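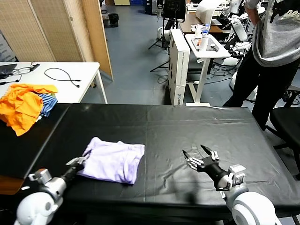 Lavender shirt, folded, on the black table.

Home Explore Notifications Messages Lists Profile

Jolien Mertens
Mon 13 August
Okay, a long one tonight, so get yourself a drink. I've been going through my closet ahead of the move to Felmont, and I want to talk about what I learned from wearing the same few clothes over and over for a whole year. (I promised several of you this thread back in the spring. Sorry!)

2/ Some background for the newer folks. Last September I made a list of everything I owned that could be worn, socks and scarves included, and it came to 206 pieces. I live in two rooms. My mother raised four of us out of one wardrobe with a door that didn't close, so you can imagine what she said on the phone.

3/ I didn't throw it all out. I put most of it in boxes under the bed and told myself I could go get anything I missed, as long as I could name it without looking. That was the only rule, and it was my sister's idea.

4/ I named a green cardigan, my good raincoat and one pair of boots. Then around Christmas I remembered a velvet skirt, pulled it out, wore it to dinner and remembered why I'd stopped wearing it. You cannot sit down in that skirt. Back it went.

5/ Purple things did very well, which surprised me, as I'd always thought of myself as a navy person. Lavender goes with gray, with brown, with jeans, and it's kind to a tired face on a Thursday morning. If you're nervous about color, start there!

6/ Now, washing. When you wear less, you wash the same things more, and they get old faster. Turn shirts inside out, use cold water, and please stop filling the machine to the top. I hang nearly everything up now — my dryer was eating collars and I'd been blaming the shirts.

7/ Mending, too. I can sew on a button and do a plain hem, and that's the end of my talents. For anything else there's the little repair counter in Troltcombe, up the stairs next to the bakery. They relined my winter coat and it feels like a new one. Bring your own buttons if you're picky.

8/ Someone asked about money. I spent 1600 on clothes the year before, and I still can't tell you what most of it went on. This past year it was one pair of shoes from Nitano, some underwear, and the coat lining. I won't add it up in public but I slept fine.

9/ Where the boxes went: my niece took first pick, then Lo from downstairs, who has much better shoulders than I do and looks wonderful in both of my old blazers. The rest went to the church sale in two carloads. I kept the velvet skirt. Don't ask me.

10/ I'll do a separate thread on coats when it gets cooler, and I do want to hear what you all do about moths, because cedar has done nothing for me and I have a wool sweater I'd really like to keep.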